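Cundavine: two-arm tabletop cell, setup and maintenance notes

Maintained by Alvar Hellström. Last revised 4 November 2024.

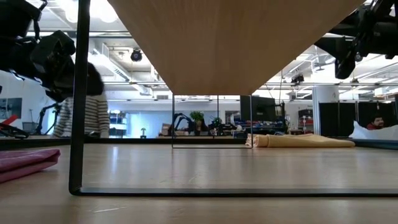
Cundavine is the cell we use for cloth handling and board tasks. These notes cover how it is set up, how it is checked before a session, and what to do when something drifts. The configuration files are in the same repository, under cell/. Both arms reach in from the upper corners of the fixed view, left and right, and the thin black metal frame runs between them along the tabletop and up the left side. Keep to that layout. The workspace limits in cell/limits.yaml were measured with it and are wrong for any other.

Names used in the files

Stakance: the arm controller, one process per arm
Lâm: the logging service
Dukero: the calibration script

Before a session

1. Wipe the tabletop and check that the bottom bar of the metal frame lies flat. Press on both ends. If it rocks, loosen the clamp screws, reseat it and tighten again.
2. Start Stakance for the left arm, then the right. Wait for each to report ready.
3. Home both arms with the grippers open.
4. Run Dukero with the --check option. It moves each gripper to 6 reference points and prints the error at each one.
5. If any error is over 2 mm, run the full calibration. Allow 15 minutes and stay out of reach of both arms while it runs.
6. Start Lâm last. It will not pick up an arm that was started after it.

Cloths go at the edges of the table until they are needed. Fold or roll them; a loose corner can catch on the bottom bar.

Regular maintenance

Every 200 hours of arm time, do the following with the power off:

- Check the bolts on the gripper brackets and mark them with paint pen.
- Inspect the cables at each joint for flattening or cracks.
- Clean the finger pads with alcohol. Replace them if the edges have rounded.
- Blow lint out of the gripper linkages. Cloth work leaves a lot of it.

Write the hours and your initials in maintenance.csv. Run the full calibration afterward even if only one arm was opened.

Known problems

The right gripper sometimes stops short of fully closed after homing. Homing it a second time clears this. If it does not, look for lint in the linkage before touching the current limit.

Stakance reports a joint fault if the emergency stop is released too quickly after a reset. Restart the process for that arm only.

Dukero does not read the height of the clear stand. If you swap it for another one, edit stand_height by hand.

Changes

November: split the limits file by arm, added the lint check, removed the old start script. Anything still calling start_all.sh will fail and should be updated to start the services separately.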